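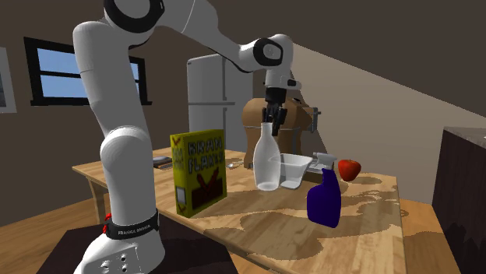 4. Recording demonstrations by remote control

This section covers teleoperated demonstrations in the Clovix simulator. For hand guiding on the physical arm, see section 5. The procedure assumes that the Retier controller is paired and that the tabletop kitchen layout is loaded.

4.1 Before you start

1. Open the Session tab and select Remote. The status line changes from Idle to Ready.
2. Select the arm model. The tabletop kitchen layout uses the single Franka Emika arm.
3. Choose a task from the task list, or type a new one. Write the task as one short instruction, for example "Pick up the bottle and place it beside the cereal box." Do not put two tasks in one instruction.
4. Set the episode limit. The default is 500 steps. Recording stops when the limit is reached, and the episode is marked Incomplete.
5. Press Home on the controller and wait for the arm to stop moving.

Note: The object layout is drawn from a seed. To repeat a layout, enter its seed number in the Seed field. Seed 239 is used in the practice files supplied with the software.

4.2 Approaching the object

1. Hold the trigger to engage the arm. The gripper follows the controller only while the trigger is held.
2. Move the gripper until it is directly over the object, with the fingers pointing down. For the bottle, line up with the neck.
3. Release the trigger, bring your hand back to a comfortable position, and engage again. The arm holds its pose while the trigger is released.
4. Press Record. A red dot shows in the corner of the operator view.
5. Lower the gripper in one steady motion. Use the Slow setting for the last part of the descent.

Caution: Check the path of the whole arm before you move sideways. Tall objects near the base, such as the cereal box, can be struck by the arm links while the gripper itself is clear. A collision does not stop the recording.

4.3 Grasping and placing

1. With the fingers on either side of the object, press Close. Wait until the grip indicator turns solid.
2. Raise the object straight up until it clears everything near it on the table.
3. Move to the target position and lower the object until the contact indicator lights.
4. Press Open. Raise the gripper before moving in any other direction.
5. Press Record again to end the episode.

Note: Clear objects, including the glass bottle and the measuring cup, are hard to judge for depth in the operator view. Turn on Contact Outlines in the View menu. The outlines are not written to the recorded images.

Note: The maximum finger opening on this layout is set to 8 cm. If an object is wider than the opening when approached from above, turn the wrist and grasp across its narrow side, or grasp it by a handle or neck.

4.4 Reviewing and saving

1. Play the episode back at normal speed.
2. Trim any idle time at the start and end. Leave pauses in the middle as recorded.
3. Mark the episode Success or Failure. Failed episodes may be kept, but they must be marked.
4. Press Save. Files are written to the Dradorow project folder unless another folder is set.

Caution: Discard cannot be undone. The episode and its seed entry are both removed.

4.5 Troubleshooting

Arm does not follow the controller: The trigger is not fully held, or the pairing has dropped. Pair again from the Session tab.

Motion is jerky: Check the link delay on the status line. Do not record when the delay is above 140 ms.

Object slips during the lift: Open, lower the gripper farther, and close again. If the object has fallen over, end the episode and mark it Failure.

Wrist stops turning: A joint limit has been reached. Release the trigger, press Home, and start a new episode.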